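Narnevix Tabletop Cell
Setup and Care

Home / Equipment / Tabletop cells / Narnevix

The Narnevix is a fixed tabletop cell for household handling tasks such as shelving, sorting and putting away. It is supplied by Bidovmont as a complete station with one arm, a head camera, a controller and a set of work surfaces. This page covers preparation of the work area and routine care. Wiring and first power-on are covered in the installation manual shipped with the controller.

Preparing the work area

Place the station against a plain, light-colored wall. Patterned wallpaper, mirrors and glossy tile should be covered before calibration. Spread the cloth so that its edge meets the wall along the full width of the station, and smooth it outward by hand. Small waves in the fabric are acceptable. Folds that lift the cloth under a rack or container are not.

Stand the rack directly in front of the wall with its tall back panel to the rear and both tiers facing the arm. For the shelving task, the rack starts empty and the items start on the cloth in front of it, one toward each side. Items of different height and shape are preferred, for example a short spice jar and a tall bottle of soy sauce. Caps must be closed and labels must face the camera.

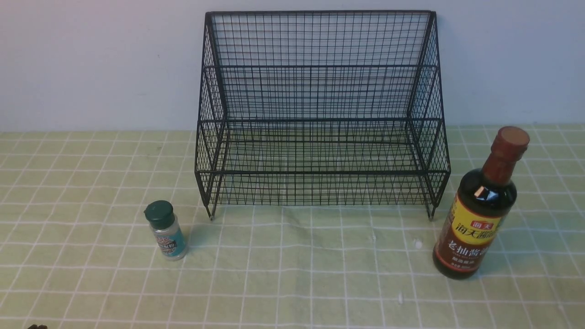
Camera check

Open the live view in the Drendent console and confirm that the upper rim of the rack is fully inside the picture. Thin black wire can be lost by the depth sensor when the light is low. If the side panels drop out of the depth view, raise the lamp level and repeat the check. Save the result under the station name before running any task.

Routine care

Wipe the finger pads with a dry cloth at the start of each shift. Replace both pads after 2,000 grasps, or sooner if the surface is torn. The console keeps the count and shows a notice when replacement is due.

Each pad is held by 2 screws. Use the driver supplied in the Hnatiuk service kit and tighten by hand only. After any pad change, run the gripper zero routine with the fingers clear of all objects.

Brush crumbs and lint off the cloth between sessions. Wash the cloth in September and again in spring, and dry it flat.

Service

Error 276 indicates that the arm has stopped on contact. Press the stop button, clear the rack by hand and restart from the home position. If the error returns, leave the station off and contact Lalit Bisht, Equipment Services, Room 17.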